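Informe de avance – Clínica de ortodoncia Ulholm
Destinatario: Fundación Wieser
Fecha: 2021-12-23 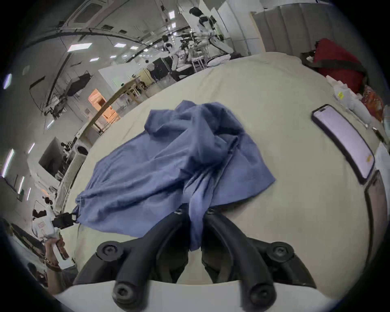 Tela azul arrugada sobre la mesa, sujeta por la pinza.

Desde junio se han colocado 81 aparatos fijos, con cargo a la línea Vollel. Las revisiones superan las 600 previstas. Quedan cinco casos pendientes de radiografía lateral – se reprograman para el próximo periodo.

El gasto en retenedores se mantiene dentro de lo aprobado. Se solicita prorrogar el contrato con el laboratorio Kusonari en las mismas condiciones.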